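Monday, May 4, 2020
Thenmozhi Bangera

Notes for Session 9: Light, Shadow and the Color of Things

Last session covered line and proportion. From here to the end of the course we work on tone, meaning how light or dark a part of a drawing is. Bring a soft pencil, a hard pencil, an eraser you can cut to a point, and the gray scale you made in Session 3. If yours is smudged, make a new one before class.

Local color

Local color is the color we say a thing is. A lemon is yellow, a brick is red. What reaches the eye is the local color changed by the light falling on it and by whatever stands nearby. A white shirt in a room with a green wall picks up green on the side facing the wall. Beginners tend to paint the name of the color and are then puzzled that the shirt looks like paper stuck on the picture.

White objects give the most trouble. In most light only a small part of a white object should be left as bare paper. The rest is a set of light and middle grays, and these have to be kept apart from the gray of the background. Squint until the detail goes. If the edge between object and background disappears when you squint, it should be soft in the drawing too.

Strong color against pale surroundings

A colored object in a pale setting looks stronger than the same object among other colors. The eye goes to it first, even when it is small. This is useful in planning a still life, but it can also spoil one if the colored thing is not where you want people to look.

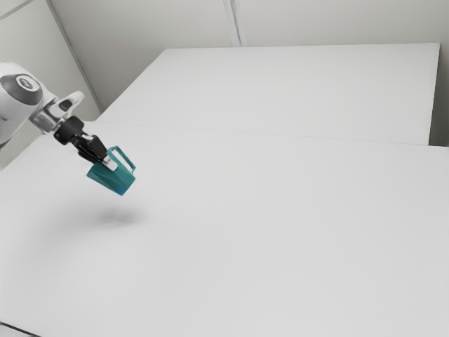 Fig. 1. Teal mug against white and gray (computer rendering).

Try the effect with cut paper. Paste a small square of blue-green on a sheet of pale gray, then paste the same square on a sheet of orange. Leave both on the wall overnight and look at them again in the morning from across the room. Write down which square seems larger and which seems brighter.

Smooth and shiny surfaces

On a dull surface the tone changes slowly from light to dark. On polished metal it can jump from nearly white to nearly black with very little between. Draw the shapes of the bright and dark bands first and leave the blending until later, if you do any. Over-blended metal looks like clay.

Cast shadows

A shadow is darkest and sharpest close to the object and gets lighter and softer as it moves away. It follows the surface it lies on. Do not outline it.

Homework

Set one pale object on a pale cloth near a window. Make 3 drawings of it, in the morning, at noon and late in the day, from the same chair. Pencil only. The Tindall worksheet on ellipses, left over from December, is still owed by several of you and may be handed in with these.

Reading: Greltton, chapter on tone, to page 32.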